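Der zweite Blick in den alten Rechner

Wer einen ausgemusterten Tower zerlegt, braucht wenig Platz: eine freie Tischfläche, gutes Licht und eine Schale für die Schrauben. Chin-lung Tse kauft solche Geräte seit Februar für die Werkstatt Trodora, meist aus Büroauflösungen. Bis zu 70 Stück kommen in einer Lieferung. Zuerst wird das Gehäuse auf die Seite gelegt und das Blech abgenommen. Dann folgen Speicher, Laufwerke und Netzteil – die Hauptplatine bleibt bis zuletzt drin. Kabel zieht Tse am Stecker, nie an der Leitung.

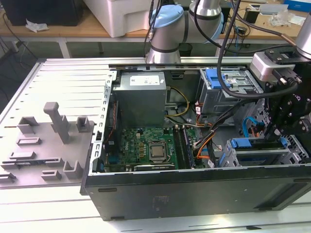 Offener Tower mit Netzteil, grüner Hauptplatine und blauen Laufwerksschienen.

Was noch läuft, geht in den Verkauf. Den Rest holt ein Verwerter ab, sortiert nach Blech, Platinen und Kabeln.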